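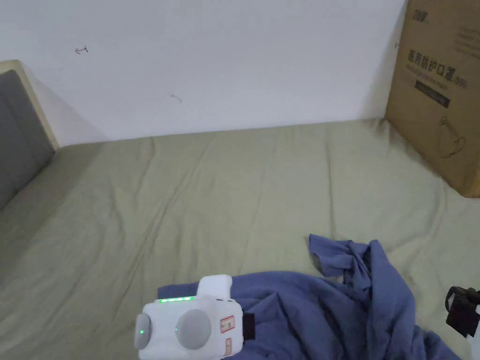
Zübeyde Öztürkmen wrote to us to say that a wrinkled sheet is a lazy sheet, and that anyone who pulled it tight in the morning would sleep better at night. She wanted us to print this as a tip for our readers.

We didn't want to print it until we had thought about it. Grown-ups say many things about beds, and they usually say them in a very sure voice. A sure voice is nice to listen to, but it doesn't make a thing true. So let's take the bed apart (in our heads, please) and see which of the things people say about it hold up.

Why does a sheet wrinkle?

Start with what cloth is. Many bed sheets are woven. Long threads go one way and other threads go over and under them the other way, like the paper strips in a woven place mat. Each thread is made of fibers, which are thinner than the hairs on your head.

When you lie down, roll over or sit on the edge to put on your socks, you push and pull all those threads. Some of the cloth slides toward you and bunches up. The bunched part has to go somewhere, and the only free direction is up. So you get a fold. If the fold gets squashed under your leg for a few hours, the fibers bend, and some of them stay bent.

Cotton is known for this. Its fibers take in water from the air and from your skin, and damp fibers bend more easily. When they dry in the bent shape, they tend to keep it. Polyester takes in much less water, so it usually stays smoother. Does that make polyester the better sheet? People who sell polyester might say so. People who sweat at night might not.

Why are so many creases slanted?

Look at the green sheet at the top of the page. It is spread out flat, and still there are long creases running across it at a slant, down toward the bottom left.

Try something with a handkerchief or a cloth napkin. Pull it along the direction of the threads. It hardly stretches. Now hold two opposite corners and pull. It stretches much more, and long folds pop up between your hands, pointing from one corner to the other. Cloth is easiest to change when it is pulled on the slant. Sewing people call that slanted direction the bias.

So a tug at one corner is a good way to make a slanted crease. Can we look at a crease and know that this is how it got there? No. A crease might also come from folding, or from somebody's knee. Be careful of anyone who looks at a bed and tells you the whole story of the night.

Is a wrinkled sheet a lazy sheet?

A sheet can't be lazy. It also can't be polite or brave. What the writer of the letter meant, we think, is that the person who sleeps there is lazy, and we don't see how she could know. You can work hard all day and have a crumpled bed. You can also pull the cover up nicely over a pile of toys, three socks and a banana skin.

As for sleeping better, a thick fold under your back can certainly be annoying, so smoothing it out makes sense. But a small wrinkle that you can't even feel? We would like some proof before we blame it for a bad night.

Testing the tip

You can do this yourself, as long as you do it fairly. Smooth your sheet before bed on some nights and leave it alone on others. Flip a coin to decide, or you'll only smooth it on the days you already feel good. In the morning, before you think too hard, write down how you slept: well, so-so or badly. Keep going for 20 nights.

Even then, watch out. You know which nights were smooth nights, and knowing can change how you feel. If you expect to sleep well, you may tell yourself that you did. Scientists have trouble with this too. They like to hide from people which test they are getting, but it is hard to hide a sheet from the person lying on it.

And your result is only about you. It won't tell you much about your brother.

The headboard: what is it for?

Some say a headboard keeps out drafts. Some say it stops your pillow from falling behind the bed. Some say it is just there to look good. All of these can be right for different beds. A soft, padded panel is more comfortable to lean on while you read, and that is easy to check with your own back. The headboard on this bed has a dark gray panel inside a light wood frame, and the panel slopes. Would it stop a draft? We can't feel the air from here, so we won't say yes.

Never trust a box

At the upper right, against the wall, there is a big brown box. The large Chinese characters on it say "medical protective mask." So what's in it?

Did you say masks? Maybe. The words on a box tell you what somebody printed on the box. Boxes get used again and again, because they are strong and nobody likes to throw away a good one. At our house there is one marked ONIONS, and it has been full of winter hats since October. If you want to know what a box holds, open it – and ask first if it isn't yours.

The strength is real, by the way. A corrugated box has a wavy sheet of paper glued between flat ones. Flat paper flops when you stand it on its edge. Wavy paper doesn't give way so easily. Fold a piece of paper back and forth like a fan, set it across two books, and lay a pencil on top. Then try again with a flat piece. You don't have to believe us, and we'd prefer it if you didn't until you've tried.

Still, a strong box is not a chair. Please don't climb on one, especially on a bed. A mattress gives way underneath, and the box can tip with you on it.

If you do want a flat sheet

Smoothing is easy to learn, whatever you think of the letter. Put your hands flat in the middle and push the cloth slowly toward the edges. Go around to the other side and do the same. When you reach a corner, pull a little along one side and then a little along the other. Pulling hard on the slant gives you new creases, and then you are back where you started.

Small ones will stay behind. You could iron them out with a grown-up's help, and then go to bed and put them all back in.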